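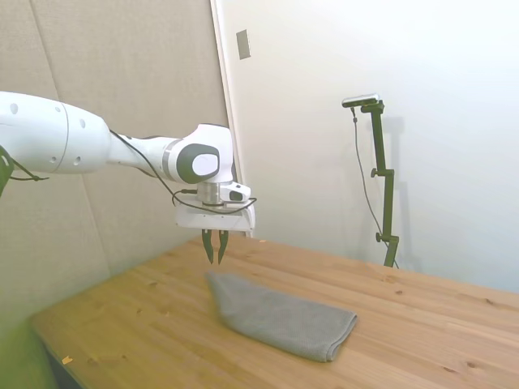

The folded towel on the pine table, Linen Room.

Home Stories Essays Archive Submit

The Linen Room at Flornitz

Reading time: 4 min

7/3/26

To all residents of Flornitz House, and to the families of residents where these have asked to be kept informed.

The Management writes in regard to the grey towel.

It will be recalled that under the House Rules, as revised in June, every resident is entitled to two bath towels, one hand towel and one face cloth, all of them white, to be exchanged at the Linen Room counter each week on presentation of the laundry card. The Linen Room holds 220 bath towels for this purpose. They are supplied by Khasawneh Textiles of Rolorville, they are marked at the hem with the initials of the House, and they are counted on the last day of every month.

At the most recent count the total was 221.

The additional towel was grey. It bore no initials. It had been folded in thirds and then in half, in the manner set down on the laminated card beside the shelves, and it was lying on the pine table under the window, where no towel is to be left overnight. The attendant on duty entered it in the ledger as surplus and placed it in the lost property cupboard, which was then locked.

On the following morning it was on the table again.

The Management wishes to state clearly that no resident is accused of anything. Letters were sent to all 61 rooms asking whether a grey towel had been mislaid. Replies were received from every room but one. Most were brief. The resident of Room 14 wrote that she had owned such a towel at a beach house many years ago, and described its colour with some care, but did not believe it could be hers as the beach house had burned down. The resident of Room 30 enclosed a drawing. Several residents took the opportunity to raise the matter of the hot water, and have been answered separately.

The room which did not reply was Room 9, which has been vacant since autumn.

In keeping with the Rules, the towel was then held for 72 hours and offered for disposal. It was washed with the general load and sent out with the worn stock to Mimura Rag and Fibre, whose driver signed for it. The receipt is on file and may be inspected at the office during business hours. The towel was on the pine table when the Linen Room was opened the next day. It was folded in thirds and then in half.

The Management has since been asked, by more than one member of staff, to leave the matter alone. It has also been brought to our attention that residents have been visiting the Linen Room outside the posted hours. The attendant reports that they do not bring their laundry cards. They stand at the counter for a while, or come around it, and some of them put a hand on the towel as they might on the head of a neighbour's dog. One gentleman, who has not left his floor since he moved in, came down by the stairs. He stayed for most of the morning and helped to pair the pillowcases.

The Rules make no provision for visits of this kind. The Linen Room is a place of work. The table is needed for sorting, and its top, which was sanded and oiled at a cost of 200 dollars, marks easily.

After due consideration, the following arrangements will apply until further notice.

The grey towel will remain on the pine table. It is not to be issued, exchanged or borrowed. It will be washed with the general load when the attendant judges that it needs washing, and at no other time. It will be folded according to the card, should it ever be found unfolded, though this has not yet occurred.

The Linen Room will open for one further hour each afternoon. Laundry cards need not be shown during this hour. Two chairs have been brought down from the sunroom and residents are asked not to move them, as they block the door to the boiler.

The ledger has been amended. The figure for bath towels now reads 220 white and one other.

Finally, the attendant has asked that it be noted here, and the Management has agreed, that a light was seen in Room 9 on the evening these arrangements were settled. The room was inspected at once and found to be in good order. The bed was made. There were two white bath towels on the rail, a hand towel and a face cloth, and a space had been left beside them.

A laundry card for Room 9 has been prepared and is being held at the counter.

By order of the Management, Flornitz House

18 shares | 7 comments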